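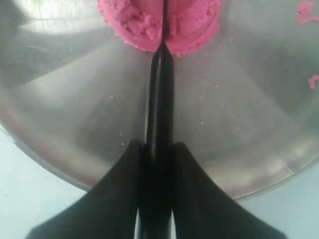

I started baking bread again in October, after a gap of three years. The old starter had died in the back of the fridge at the Ridgeway apartment, and I never got around to making another one. What got me going this time was the bakery on our street closing. It sold a plain rye loaf that I bought twice a week, and the nearest replacement is a 20 minute bus ride.

My plan was to copy that rye. I had no recipe, only the memory of it and half a loaf in the freezer. I thawed a slice, ate it slowly, and wrote down what I could taste. Caraway, not much. Something a little sweet, maybe molasses. A crumb tight enough to hold cold butter without tearing.

The first attempt was 60 percent rye and came out like a roof tile. I had treated it like wheat dough and kneaded it for ages, waiting for it to get stretchy. Rye doesn't do that. It gets sticky, and it stays sticky, and the more you mess with it the worse it behaves. I knew this once and had forgotten it.

The second one was better. I cut the rye to 39 percent, which is an odd number, but it's what I got when I ran out of rye flour and filled in with bread flour and did the math afterward. I liked the result so I kept the number. The crust was good. The middle was gummy because I cut it while it was warm.

For the third I wrote to Minttu Suominen, who I used to share an office with and who grew up on this kind of bread. She sent back four paragraphs. The useful parts were these. Scald some of the rye flour with boiling water the night before and let it cool covered. Use less yeast than you think. Leave the baked loaf wrapped in a towel until the next day, and don't even look at it. She also said that caraway is a matter of taste and that her mother wouldn't have it in the house.

The scald made the biggest difference. It smells like oatmeal at first and then turns sweet overnight. I use 100 grams of rye flour to 200 of water, stirred hard so there are no dry spots. In the morning it goes in with everything else, plus a spoonful of molasses and a teaspoon of caraway (sorry to Minttu's mother).

My oven runs cool. I bought a cheap thermometer to hang from the rack and found it was off by some 10 degrees at the setting I use most. So I turn it up a notch and give the loaf an extra few minutes. I also moved the rack down one position, and the bottom crust improved.

The flour took some looking. The supermarket has one kind of rye, ground very fine, and it's fine for pancakes. The shop on Kolov Street sells a coarser one from an open sack, and the owner will scoop you as much as you want. I asked for 600 grams last time and the scale said 601, and she told me to keep the extra gram. The bag lasts me two loaves with a bit left for dusting.

I've made seven loaves now. The last two were close to the one from the bakery, though mine are still a little sour by comparison — I think I let the dough sit too long in the afternoon when I'm working. Next time I'll start it after lunch and bake before dinner. I also want to try it in the long narrow tin, if I can find the lid.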